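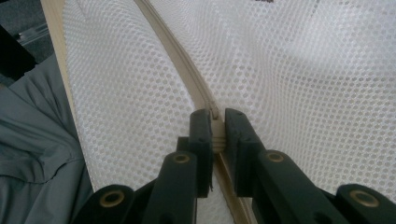 Tanden Mesh Zipper Panel, white with beige zipper

Item group: Mesh goods / Panels with zipper
Maker: Bonimex
Sold by: Thibodeau Textile Supply
Item number: 223

Product information

The Tanden panel is a sheet of white mesh fabric with a beige zipper already sewn in. We make it for people who sew their own bags, covers and screens and who do not like to put a zipper into mesh by themselves. Everyone who has tried it knows the problem. The mesh stretches under the foot of the sewing machine, the zipper does not, and at the end one side is longer than the other. With the Tanden panel this work is finished before you receive it, and you only have to cut the outside shape and close the seams.

The mesh has small rounded hexagonal openings, set close together. It is a soft material and it falls in folds when you do not stretch it. For this reason it is well suited for things that must be filled and emptied often, such as wash bags, bags for onions and potatoes, toy bags for the beach, or the inside pockets of a suitcase. It is less suited for things that must stand up alone. If you need a stiff mesh, please look at the Omex range, which is sold on the same roll width and takes the same thread.

The zipper tape is a pale tan color. Many customers ask for white on white, and we had this in the program for one season, but the white tape looked gray beside the mesh after some washes. The beige stays as it is. It also helps you to find the zipper in a full laundry basket.

The slider is small and beige like the tape, with ridges on its body, so you can hold it between two fingers. It has a short pull. If you sew for children or for persons with weak hands, we recommend to tie a piece of cord or ribbon to the pull.

Sizes

The panel is available in 3 sizes. All measures are for the flat panel, without stretching.

Small: 40 x 50 cm, zipper on the long side
Medium: 60 x 80 cm, zipper on the long side
Large: 90 x 120 cm, zipper on the long side

The zipper does not go to the edge of the fabric. There is a margin at both ends, so that you can make your seam without sewing over the teeth. Please leave this margin when you cut. We see many panels that were cut too short at the lower end, and then the slider comes off.

Material

Mesh: 100% polyester, knitted, white
Tape: polyester, beige
Teeth: coil, beige
Thread: polyester

How to sew the panel

Use a needle size 80 with a round point and a stitch of 3 mm. A zigzag stitch is also possible for the outside seams. Close the zipper before you begin. With an open zipper the two halves of the mesh move away from each other and you will not get a straight edge.

Lay the panel on the table and smooth it with your hands from the zipper to the outside. Do not pull. The zipper may lie in a light curve when the panel comes out of the parcel, and this goes away when the fabric is laid flat for one night. Please do not iron it. If there is a hard fold from the package, hang the panel in the bathroom while you take a shower.

For pins, we recommend small clips. Pins fall through the openings.

For a simple wash bag, fold the panel so that the zipper is on the front side, a hand's width below the top edge. Sew the sides with the zipper half open, because you will need this opening to turn the bag. Then turn it and push the corners out with a pencil, the end without the point.

If the slider is hard to move

A new slider can be stiff for the first days. Hold the tape below the slider with one hand and move the slider with the other. Do not pull on the mesh itself. The tape must be tight, the mesh can stay loose. You can take hold of the body of the slider and not only the pull, as this gives a straighter movement. If it is still hard, rub a white candle over the closed teeth and move the slider up and down 8 times.

When a thread of the mesh is caught in the slider, go back a little, take the thread out from the side, and continue. Scissors are almost never necessary.

Washing and care

Machine wash up to 40 degrees. No bleach, no tumble dryer, no iron. Close the zipper before washing. The panel dries quickly on a line and can be packed away the same day.

Order and delivery

Single panels are packed folded in paper. From ten pieces we send them rolled, which is better for the zipper. For workshops and schools we also offer the panel by carton, and for quantities from 2,000 pieces Bonimex can change the length of the zipper or put it on the short side. Please ask for an offer before you order, as the waiting time is then about five weeks.

Orders that arrive before 11 in the morning leave our warehouse the same day, except on Monday, when the parcels from the weekend go first.

Uncut panels can be returned within 30 days. Cut panels we cannot take back, but if there is a fault in the zipper please write to us and send a photo of the place, with the slider visible. We will send a new panel and you can keep the old one for small pieces.

Goes well with

Thibodeau cotton cord, beige, 4 mm
Omex stiff mesh, white, sold by the meter
Tanden spare sliders, beige, bag of five
Bonimex polyester thread, natural white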